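Home Fiction Essays Back Issues Submit Contact

Open House

The invitation said two o'clock and light refreshments, so I was at the Zivberg building in Tokham by half past one, in a clean shirt, with my mother.

She had not been invited. She had run the Tokham Steam Laundry for most of her adult life and I ran it now, by which I mean I paid the bills and she came in every morning to refold things. When the letter arrived offering local businesses "a first look at the future of garment handling," she read it twice and went to get her good coat.

The lobby had a bowl of mints and a guest book. My mother wrote "Laundry" under Organization and, after some thought, "Laundry" under Area of Interest. A young man with a lanyard walked us down a hallway, telling us about the company's other sites. He was proud of the one at Wanigasekara, which had a cafeteria.

"Is there a cafeteria here?" my mother asked.

"There are mints," he said.

We were shown into a room with a row of chairs and some other guests, among them a man who sold uniforms and a couple from the motel out by the highway. Along one side ran the setup itself, which had a name, Trumora, and a lavender wall behind it. My mother approved of the wall. She said it was the color our front office had been until I got ideas.

A woman from Zivberg welcomed us and asked that we hold our questions. My mother unclasped her purse and clasped it again, a sound I have known all my life.

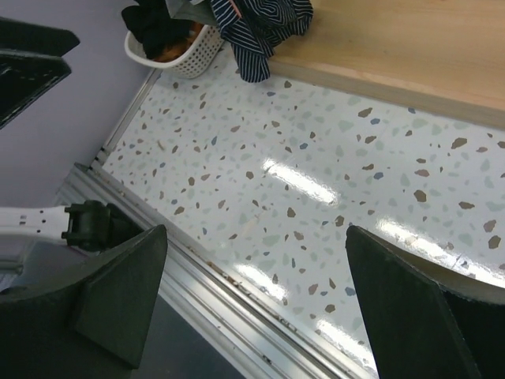
Issue 4, page 2

"It's going to start with the basket," the woman told us.

"I'd have started with sorting," said my mother, at the volume she considers private.

The arms came on. I had expected a noise, something with a bit of drama in it, but they made the kind of hum you get from a refrigerator in the next apartment. One of them moved out over the table, stopped, and seemed to think. The motel couple leaned forward. The uniform man took out a notebook, wrote down the date, and underlined it.

I will say for my mother that she watched properly. I've seen her watch a new presser the same way, hands in her lap, eyes on the fingers and never on the face. It occurred to me that this must be restful for her. New pressers get nervous and start telling her about their boyfriends.

"What's it waiting for?" she whispered.

"I think it's looking."

"At what? It's a shirt."

The woman from Zivberg explained that cloth was one of the hardest things you could hand to a machine. A box stays a box, she said, but a shirt is a different shape every time you put it down. The uniform man wrote this down too. My mother nodded slowly, like someone hearing her own complaint read aloud in court.

"I've been saying that about fitted sheets since before you were born," she told me. Several people turned around. One of the motel people said, "Amen."

After that the mood in the room loosened up. Somebody asked what would happen if there was a pen in a pocket, and the woman said that was a wonderful question, and that was all she said about it. The uniform man wanted to know if it did epaulets. The young man with the lanyard brought in the refreshments, a plate of crackers and 2 kinds of cheese, and stood holding them because there was no table he was allowed to put them on.
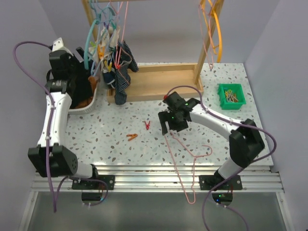
"What is the hanger for?" asked the motel wife.

"It goes inside the garment, and then the garment goes on the rack," said the woman from Zivberg.

The motel wife thanked her and took a cracker.

My mother had stopped whispering by then. She was sitting very straight. I knew what was going on because her right hand had come up off her lap and was making a small turning motion in the air, thumb under, two fingers over, the way she feeds a hanger through a collar without stretching the neck. She has done it 400 times in an afternoon while discussing my choices.

"Down a little," she said to the arm. "From underneath. You'll stretch the neck."

The arm paused. I'm sure it would have paused anyway. It had been pausing all afternoon. But my mother sat back and gave me a look, and I understood that I'd be hearing about this pause at Thanksgiving.

On the way out they gave us each a tote bag and a form. How likely were we to consider Trumora for our business? I put a check in the middle. My mother took hers out to the car and filled it in against the dashboard, both sides, and then asked if I had any more paper.

"You liked it," I said.

"It's slow," she said, writing. "It doesn't talk. It could come in mornings."

I started the car. She said to leave it running a minute, and went back inside with the form and my umbrella, and was gone long enough that I ate the mints.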